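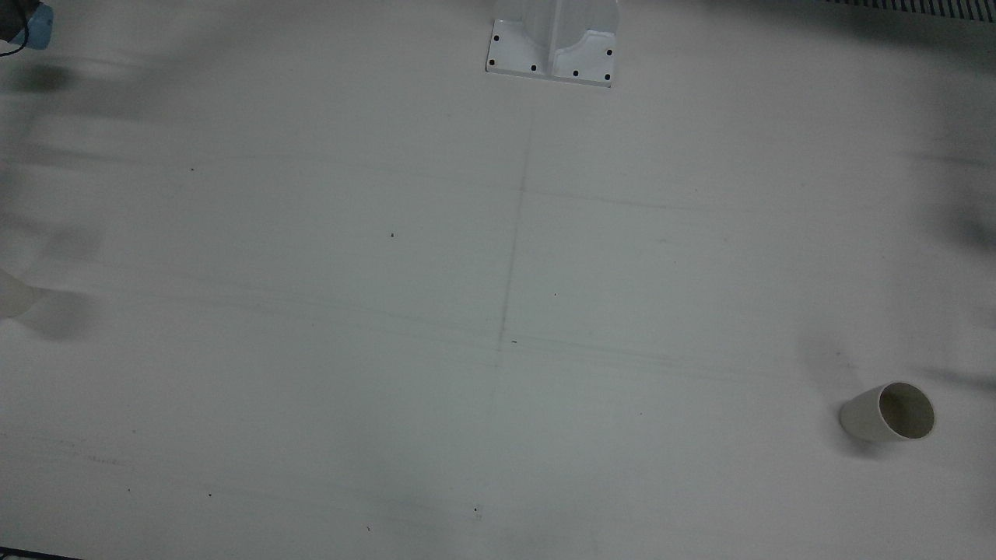 Kurkasley Bench Rules, two-arm set, from Dumari. $169 for a ring binder, 35 cards, a sheet of floor and table stickers and a wipe-off log. Bought it in August, used it daily since. Short version: buy it if you run arms on a table with people walking past, skip it if you already have decent written rules of your own. The table cards are the best part. Card one of that section wants the start state written down and marked on the surface, and ours had got sloppy. You can see what's left of our marks, faint gray lines running out from under the base and across, more a suggestion than a line. And a cup lying over on its side, out to the right. Is that a start state? A dropped cup? Under the old way anyone could call it either. The card makes you pick: object upright, on its side or absent, tick one before power goes to the arms. Takes a few seconds. Also a line for "surface wiped", which with all those specks we would have failed.

What's in the binder. Sections: people, table, stops, cables, hands, objects, handover, logging, end of day. So 9 tabs. Cards are thick, matte, readable from a standing position. Type is large. Words are plain, "do not reach past the tape" sort of thing, no clause numbers. I liked that. Francine Melnyk, who has to sign things for us, did not like that and wanted references. There's a table at the back that points you at which published standards to go and read, but it doesn't quote them and it doesn't claim to get you compliant. Fair enough. It's a habits kit. You still need a proper risk assessment and this is no subsitute.

Stickers: poor. The yellow ones lifted at the corners inside a week and the white ones are useless on a white table, obviously. Bought our own tape.
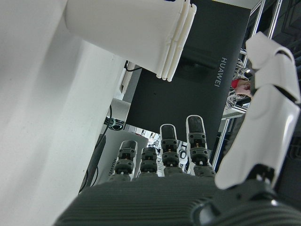 Hands section is decent but thin. Clearly written for two-finger grippers first and then stretched to cover fingered hands. The daily check asks for pad wear, loose screws, play in each joint, and anything caught between fingers. Good list. With a two-finger gripper it's a minute's work, with four fingers and a thumb it's a good deal longer, and the card gives you one tick box for the lot. We ruled extra boxes in with a marker. Dumari could have just printed a second version. Also nothing at all on what to do if one finger fails the check and the others pass. Do you run? Our rule now is no. Wasn't in the kit.

Thing I'd copy even if you don't buy: the "say it out loud" card. Person at the controls says which arm is about to move, other person repeats it. Felt silly on day one. Coralie Ruddock does it in a flat airline voice and everyone has picked it up from her. We have had fewer "wait, which one" moments, though I didn't keep a tally so take that for what it's worth.

Log is wipe-off film. Don't. A log you can wipe isn't a log. Photograph it at the end of each session or use paper. We went to paper.
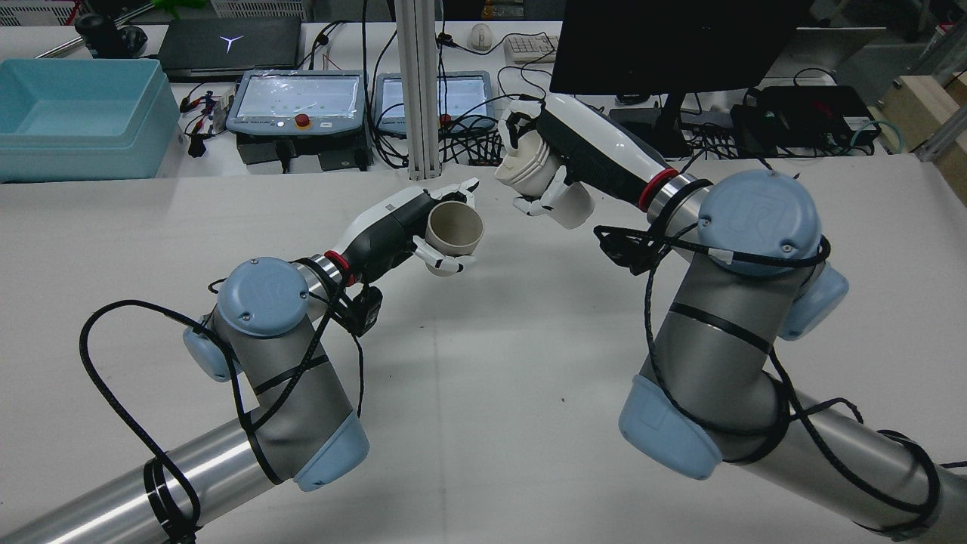 Handover section, the reason I paid for the two-arm set over the basic one. Anything where 2 arms come into the same space gets its own card: who stops what, which arm yields, what's allowed to be in the hands. Our routine is called Hendodance in the task list (don't ask, it stuck) and it's cups, one hand holding, the other tipping toward it. The card says empty containers only until the routine has been signed off, and write down which hand receives. For us the left takes the beige-gray cup with its mouth up, the right brings the white one over on a tilt. Simple to write, and it had never been written. Then the stops card says the stop must be reachable by the person watching without leaning over the work. Well. The pendant with the red button sits on the back desk, the far side of the table from the hands, and if you're standing at the front that's a lean right across both arms. Failed. Moved the watcher's spot round the side, marked it with tape, passed.

Cables card: pass on the arms, fail on the desk. Loops tied at intervals on the arms, slack where the joints bend, that's what it asks for. Then it asks that no loose cable share a surface with a stop control and, um, look at that desk. Power strip, pendant leads, monitor leads, all in one knot. The card gives you a "fix by" box with no space for a name. Needs a name or it never gets done.

One gripe about the handover cards. They assume both arms are on one stop. If yours aren't, half the wording is wrong and it reads as though it's right. That's the one place I'd call the kit risky. Read it slowly before you hang it up. I emailed the Nel office, where the support people are, and got a polite reply that a revised card was planned. No date. 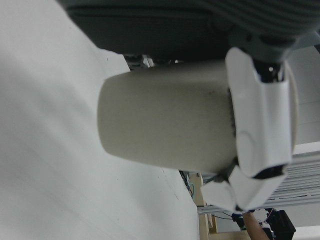
People section last, it's the strictest and I think that's correct. Rule is no hand or arm over the table edge while any gripper is closed on an object, and nobody working on wiring next to the table without telling the person at the controls. Reads like overkill until you go back through your own wrist camera clips with the card next to you. Fingers shut on the cup, and down in the corner a forearm, right beside the black box with the red and black wires. Maybe fine. Might have been called out, might not, the clip can't tell you. Which is the card's whole point, the log should be able to. So we added a line: "person near table, reason, arm held or moving." Francine's idea. Works OK.

Objects card in the same go-round: replace cups when marked or soft. Smudges like the ones on that cup don't matter for grip as far as I know, but they matter if you're comparing runs, and the card wants the condition noted. Slightly fussy. We do it at change of shift and not every run.

Good: plain wording, card size, table and handover sections, the call-and-repeat.
Bad: stickers, wipe-off log, thin on fingered hands, the single-stop assumption.
Missing: anything for visitors. Anything on cameras. A spare ring, mine is bent alredy.

Price is steep for printed card. I'd pay it again for the handover tab and then complain again. If you've only got one arm get the basic set and put the difference toward tape.

Four out of five, would be three if you never open the handover tab.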